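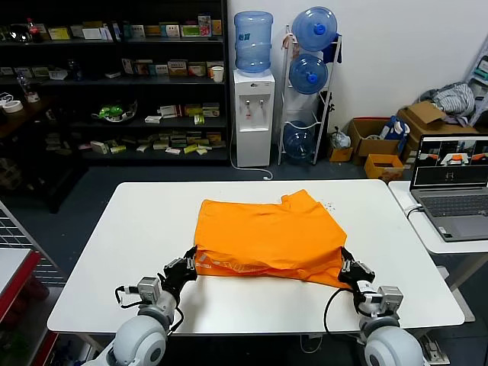
A bright orange T-shirt on a white table.

Why do clothes crease?

I used to think my shirts went crumpled just to annoy me! Then I looked into it (my friend Venla makes costumes and lent me a big book) and found out it's all to do with tiny threads.

A cotton shirt is made of fibres, and each fibre is made of long chains too small to see. The chains hold on to each other with weak little links. Bend the cloth and some links let go, then grab hold again in the new place - and there's your crease.

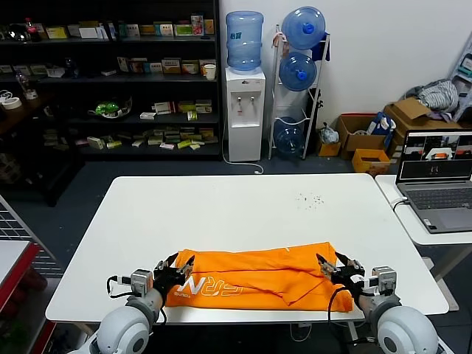
Cotton creases much more easily than wool, which is springy like your hair. Thick folds are the ones to watch. Look at the creases in the orange cloth, and the flap lifted up along one half. If you left a cotton shirt like that under a pile of books all night, you'd probably find lines in it by breakfast.

So how does an iron help? Heat and steam loosen the links, and the weight of the iron presses the cloth flat while they join up again. Ask a grown-up before you try it - irons get very hot!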